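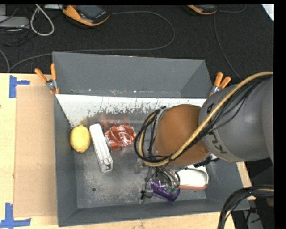
Does the Kollgate drainage loan get paid off through the water bill or through property tax?

Through the water bill. It's a separate line called "stormwater," same amount every month, starts in March.

Kollgate Residents Board > Town Business > Drainage loan and the Lewis Street pipe

ditchwalker
Posted November 8, 2024

Putting the short version up top so people stop messaging me. Went to the meeting last night, left before the zoning stuff. Notes are rough, sorry.

- Town is borrowing to replace the storm pipe under Lewis Street, from the feed store down to the creek. 2470 feet of it.
- Same trench gets a new water main as far as the school. After the school the old main stays.
- Loan runs 30 years.
- Everybody with a meter pays. Renters too if the bill is in your name.
- Flokby did the design. Bids not open yet.

Council voted to accept the loan terms. They have NOT voted on the contractor. Lot of people seem to be mixing those two up.

marlene_k

Thank you for typing this out. Why does the main stop at the school?? We're two blocks past it and our water is the brown water. The school has fine water.

ditchwalker

Asked that. Engineer said the pipe past the school is newer and the brown is coming from upstream of it, so replacing the upstream part should clear it. Should. He said should.

tworivers88

"Should" for 30 years of payments. ok

Why are we on the hook for a storm pipe anyway, the whole upper end of town is on the hill. My street has never flooded. Never had so much as a puddle.

hollisb

where do you think the water on your hill goes

tworivers88

Down the hill. Which is how hills work. Didnt know I was being billed for it

hollisb

down the hill into my basement. three times since I bought. I've been paying for your puddles

tworivers88

You bought a house at the bottom of a hill next to a creek Hollis

ditchwalker

Guys.

For what it's worth the flat charge is the part I don't love either. A place with a big parking lot pays the same as a place with a lawn. Other towns do it by roof and pavement. I asked, they said the town doesn't have the mapping to do it that way and it would cost money to get it. So flat for now, "to be revisited." No date on the revisiting.

Tomos Jarman

Using my own name because I'm going to be quoted anyway. I ran the street crew here until I retired and have been inside the Lewis Street pipe, or as far in as you can get.

It's corrugated metal. Bottom is gone for a good stretch of it. Water runs on dirt under the pipe and takes the dirt with it, that's what the dip in front of the barber is. We filled that dip with asphalt over and over. There's more patch than road there now. You can vote the loan down and you'll still be paying, just for patch.

What I don't agree with is the size. Flokby drew a bigger pipe at the top and the same old size under the railroad crossing at the bottom. I said at the March meeting you are building a funnel. Was told the railroad permit would take too long. Maybe so. But then say that out loud and tell the folks on the low side what they're getting.

hollisb

wait so the part by me doesnt get bigger

Tomos Jarman

The crossing doesn't. Your block does, then it necks down at the tracks. You'll be better off than now. Not as much as the drawing on the easel makes it look.

hollisb

well thats great

marlene_k

Was this in the packet? I read the packet. I don't remember anything about the railroad.

ditchwalker

Page near the back, the plan sheets. It's a note in tiny letters next to the crossing, "existing to remain." I missed it too. Tomos is right.

pdq_sollton

Lurker from Sollton here, we went through this before you did. Couple of things nobody mentioned to us till late:

Driveways. If your driveway is on the trench side ask IN WRITING what they put back. Ours was concrete, got asphalt, and the contract said "restored to passable condition" so tough luck.

Parking. There was none for the whole job. Businesses took a beating.

Water shutoffs. They gave door hangers the night before. Some people got them, some didn't. Get on the text list if you have one.

And the rate. Ours was supposed to stay flat and then it went up once the bids came in high. Read the ordinance and see if the council can raise it without a public hearing. In Sollton they could.

marlene_k

Do you regret it?

pdq_sollton

no. the road is good and the underpass doesn't fill up anymore. just would of asked more questions

gravel_annie

I have the hardware store on Lewis. Has anybody said what months? If it's spring I might as well close. Spring is seed and mulch and half my year.

ditchwalker

"Construction season." That's all they'd say. Depends on bids. I'd call the town office, or come to the next one and ask at the mic, it goes in the minutes then.

gravel_annie

Called. Was told to email. Emailed. Will report back.

tworivers88

OK going to try to be fair. Read the loan summary on the town page. Interest is low, I'll give them that, and part of it gets forgiven if they finish on time. Fine. But there's 600 dollars a month in there for "program administration" and I can't find who gets it. Flokby? The town? The lender?

hollisb

probably the town clerk doing the paperwork. loans have paperwork

tworivers88

Then say town clerk. One line. It's not a hard thing to write down

Tomos Jarman

That is a fair thing to ask and I don't know the answer. It wasn't in the version I saw.

ditchwalker

Me neither. Writing it down for next time. List so far:

Who gets the administration money
Can the rate go up without a hearing
What goes back on driveways
Which months
What happens at the railroad, and is anybody even applying for the permit

Anything else?

marlene_k

Lead. Are they changing the service lines to the houses while the street is open or only the main? Seems dumb to dig it twice.

ditchwalker

Good one. My understanding is from the main to the curb stop is theirs, curb to house is yours. Whether they replace their half on this job I dont know. Added.

oldpumphouse

Its on the plans. New service to the curb stop on every lot that touches the new main. 88 of them, there's a table. House side is on you, but the town was talking about letting people use the same contractor at the bid price and pay it off on the bill. Don't know if that made it into the final.

marlene_k

So not me because I'm past the school.

oldpumphouse

Not you, no. Sorry.

marlene_k

I pay the same line on the bill as everybody and get no main and no service. I'd like somebody to explain that one slowly.

hollisb

the line on the bill is just the storm pipe tho. main comes out of the regular water rate

marlene_k

Which I also pay.

hollisb

ok yeah

tworivers88

Marlene come sit with me on the hill, we can be mad together

marlene_k

I'm mad about different things than you are. I want MORE pipe.

ditchwalker

Correction to my first post, oldpumphouse messaged me. The loan is two loans. Storm pipe is one, water main is the other, same lender, signed the same night. Hollis has it right, only the storm one makes the new line on the bill. The water one comes out of rates we already pay and there's no rate increase tied to it in what was voted on. I'd written it like it was all one pot. Can't edit the post anymore.

gravel_annie

Heard back. Copy and paste: "Work within the business blocks is anticipated to be phased. Sidewalk access will be maintained." No months. Asked again about months.

pdq_sollton

phased is good. we didn't get phased. ask them how many blocks open at one time and get it in the bid documents before they go out, after that it's a change order and change orders cost you

gravel_annie

Didn't know that. Thanks, asking now.

Tomos Jarman

He's right. And ask for steel plates at the alley entrances on weekends. If it's not in the documents the crew will leave on Friday with a hole and a cone. I've been that crew.

tworivers88

Pulled up the ordinance. Section on rates says "may be adjusted by resolution." I read that as no hearing. Anybody read it different?

oldpumphouse

Resolution has to be on a posted agenda and you can talk during public comment. It's not a formal hearing though, no mailed notice. So you're mostly right.

tworivers88

Mostly right is better than I usually do on here

hollisb

I'll back you on that one at the meeting. raise it if you have to but mail me a letter first

ditchwalker

Moving this to a new thread when the agenda's posted, this one's getting long on my phone. If you want your question on the sheet put it here before then. I'm handing it to the clerk on paper and asking for answers on paper.

marlene_k

Put mine first please. Brown water, past the school, what's the plan if the new main doesnt fix it.

ditchwalker

Done, it's first.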